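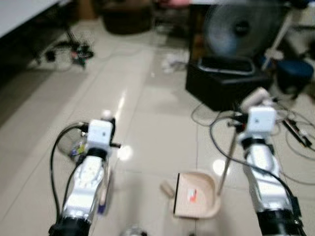
A beige dustpan on glossy floor tile.

How to Sweep a Tile Floor With a Dustpan (and Which Advice to Ignore)

32 shares | 16 comments

I have read a lot of advice on sweeping, and most of it seems to come from people who sell brooms. You are told you need a special head, a special tray, a spray for the bristles and a second tool for the stuff the first tool leaves behind. I have tile in most of my house, the shiny cream kind that shows everything, and I have been cleaning it with cheap equipment for long enough to have doubts about nearly all of that.

So what follows is the method I use. It is slow in one place and fast everywhere else. If yours works for you, keep it.

What you need

A broom or hand brush with soft bristles. A plastic dustpan with a wide, flat mouth and sides that curve up. A cloth. A trash can you have moved close to where you will finish, instead of one you have to walk to with a full pan.

Soft bristles matter more on tile than the packaging would have you believe. Stiff ones are meant for patios. On a smooth floor they flick grit forward and you spend the next ten minutes finding it under the stove. I bought a stiff one once because the label said "deep clean" and I have no idea what it was supposed to be cleaning deeply. It lives in the garage.

About the dustpan lip

Plenty of pans have a dark strip along the front edge. Sellers like to call this a seal. I am not convinced that anything sold at dustpan prices seals anything. A softer edge can sit closer to the floor than a hard one, and that is the whole benefit. If the lip is bent or chewed up, the fanciest broom in the store won't help you.

Test it before you blame your technique. Set the pan on a clean tile, crouch down and look along the front edge. If you can see light under the middle, dust will go under the middle. Sometimes a plastic pan that has been stored under something heavy can be coaxed flat again by leaving it on the floor overnight with a couple of books inside. Sometimes it can't. My success rate is not impressive.

Step 1: Turn off the fan

I am embarrassed by how long it took me to start doing this. Any fan in the room, even one on low in the far corner, will move fine dust off the pile before you get the pan to it. Hair is worse. Turn it off, give the air a minute to settle, and close the door to the porch if you have one. Ceiling fans count too.

My neighbor Remzi Aksoy claims you can use the fan to push the dirt toward you if you stand in the right place. I have watched him try. He was sweeping behind his couch afterward.

Step 2: Clear what is loose on the floor

Shoes, pet bowls, toys, the extension cord. Don't sweep around them. Every object you leave gets a ring of dust that you will notice the next morning when the sun comes in low. Chairs go up on the table or out of the room. I leave the heavy furniture where it is and do not apologize for it.

Step 3: Sweep with the light

Glossy tile has one good quality, and it is that glare shows you where the dirt is. Stand so the window or lamp is in front of you and look at the reflection. Crumbs and grit show up as small dark bumps in the bright patch. Move a few feet and look again. On a matte floor you are guessing.

Start at the wall farthest from your trash can. Pull the broom toward you in short strokes, keeping the bristles on the floor at the end of each one. Lifting at the end is what throws the dust. If you only change one thing about how you sweep, I would pick that.

Step 4: Follow the grout lines, mostly

You will see it written that you must sweep at an angle to the grout or the dirt will pack down into it. You will also see it written that you must sweep along the grout. I tried both in the kitchen for most of April and could not tell you which half was cleaner. What does help is going over deep joints a second time, along the line, with just the corner of the brush. If your joints are faint and nearly level with the tile, skip it.

Step 5: Make one small pile

Several piles sound efficient. Then somebody walks through one. Bring everything to a single spot, and put that spot in the middle of a tile, well away from any joint. The pan needs a flat place to sit, and even a shallow grout line under the lip leaves a gap.

Step 6: Use the pan properly

Set it down with the mouth facing the pile and the lip touching the floor along its full width. Raise the handle very slightly so the front edge presses down. Too much and the back tips up, and what you have already collected slides out again. Hold it still. The brush does the moving.

Sweep in with three or four light strokes. Then pull the pan straight back an inch or two and sweep again. There will be a thin line of dust where the lip was. Pull back, sweep again. Each time the line gets fainter, and somewhere after the third pass you should stop, because you are now rearranging dust you can barely see.

For what remains, wipe with a cloth that is damp but not dripping. One swipe toward you, fold the cloth over, one more. People will tell you a good dustpan makes this unnecessary. I have not met that dustpan.

Step 7: Empty it low

Put the pan down inside the can before you tip it. From above the rim, half the fine stuff floats out over the floor you just did. Tap the back of the pan once against the inside of the bag. Then wipe the lip, where damp crumbs like to stick and dry hard. If you rinse the pan, dry it before the next use or everything will turn to paste.

What I would not bother with

Anti-static spray. Brooms that claim to pick up 80 percent more dust, when they never say more than what. Wetting the floor first, which gives you mud. Peeling the sticker off the inside of a new pan is worth doing if it comes away in one piece, but if it tears, leave it alone. A half-removed label collects more hair than a whole one.

16 comments

Prodromos Manolakis
I do the light trick with a flashlight laid on the floor. Works at night too. Makes you feel terrible about your house though.

Taner Dönmez
Disagree on the grout. Mine are deep and going across them leaves a line of coffee grounds every single time. Along the joint, always.

Higinio Beltrán
Does the book thing work on a pan with a rubber edge? Mine curls up on the left side only.

Reply from the author
Only on the left, I'd guess the rubber has shrunk. Books won't fix that. I would turn the pan a little and use the right side until you get tired of it, then buy another.

Show more comments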